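17 Oct 2022 - Peltdale, laundry bench

Back on shirts. Towels are done as far as I'm concerned, and anyone who wants to reopen towels can read the July pages first.

Question from Winberg, again: can it do the ironing basket yet. Answer, again: no. It can't do the bit before the ironing basket, where you find out which end of the shirt is the neck. I've told them folding first, then sorting, then we'll talk about anything with a hot plate on it.

Controller is Magesa build 382. Build 779 is sitting on the shared drive with a very confident changelog and I'm not touching it until the sleeve business is sorted. Changing two things at once is how we lost most of July.

Notes so far:

Grip force down to 40 on the controller scale (whatever the units are, Brena's manual gives two different answers). Lower than that and knits slide out. Higher and it takes the table cover along with the shirt, and then proudly folds both.

Sleeves remain the enemy. The planner thinks a sleeve is a flat strip with a cuff at the end. A twisted sleeve it treats as a sort of rope, and it has no opinions on rope.

Cover colour: green against red is about the kindest contrast we could offer it. Segmentation reports 99 per cent confidence on the shirt outline. I'd like to see that on a grey sock on a grey duvet, as found in every house I've lived in.

Red long-sleeved shirt, green cloth:

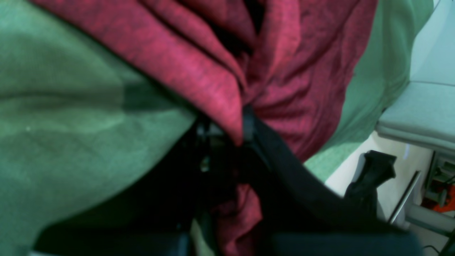
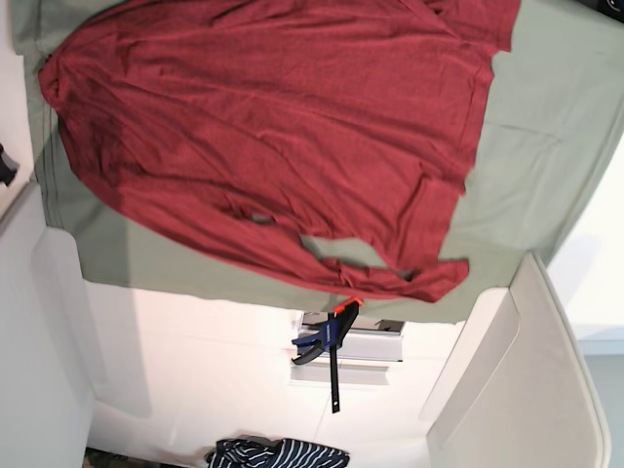
Thinking about the hem. If we always go for the hem first, the planner only has to find one long edge and can leave the sleeves for later, much as I do at home. Costs us a regrasp each time. Fine. A regrasp is cheap and my patience with the sleeve model isn't.

A person does this in a few seconds while looking at the telly. Worth writing on the whiteboard before the next Winberg call.

To do: log wrist torque on every grasp, not only the failed ones. Ask Brena for replacement finger pads, the grippy sort. Try one button-up shirt, for morale or the opposite. Leave 779 alone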